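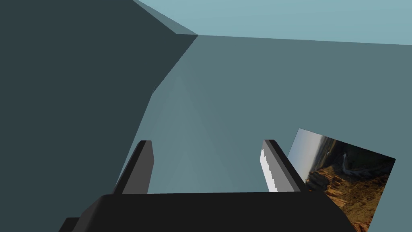 January, late evening

I came home from the hall meeting in Irnton with cold feet and a full head, so I write this before I sleep.

The question was small on paper. The town council opens its sessions with a prayer, and it has done so for longer than anybody in the room could remember. A petition with 349 signatures asks to replace it with a minute of silence. Another petition, with 154, asks to leave it as it is. Adebayo Okonkwo read both numbers aloud in the same voice, and I thought this was fair of him, for everybody knows he is a deacon and on which side his heart lies.

I went there thinking I would agree with the silence people. In the country where I grew up, the party told us what to believe, and after that the church tried a little to do the same, and from both I learned to be careful when an official person closes his eyes and asks me to close mine. But the first speaker for the silence was so rude to the old women in the second row that I felt my opinion moving away from him while he talked. He said "your superstition" two times. One of the women had her coat on her knees and she folded it again and again.
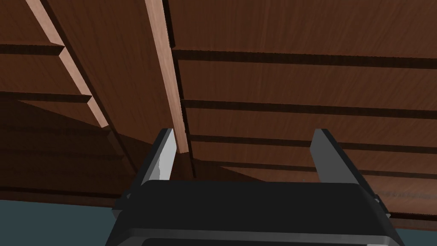 Then Rupert Eder stood up. I know him only from the bakery line. He said he does not believe in anything since his wife died, and that he still likes the prayer, for it is the only moment in the evening when the council members are not looking at their phones. People laughed, also the mayor. After him a young mother asked, very politely, which prayer it would be if the next council had a Muslim majority, or a Hindu one, and whether the people in this room would stand up for it. It became quiet. Adebayo answered that he would stand. I believe him, but I looked along my row and I was not sure of the others.

What bothers me is how the two big parties behaved. One sent a man who spoke of "our values" and did not say which ones. The other party sent somebody who apologized for the subject, as if religion were a smell in the room. My neighbor on the right, a Lutheran, whispered that she has voted for them for all her life and they still speak to her like to a patient. I had no answer for her.

The vote is moved to the next session. I did not sign either paper. At the door both were lying on the same table and I held the pen for a moment and put it back.

I must call my sister tomorrow and ask what they do in her town now. Also buy stamps, and return the big pot to the parish kitchen before they need it for the soup.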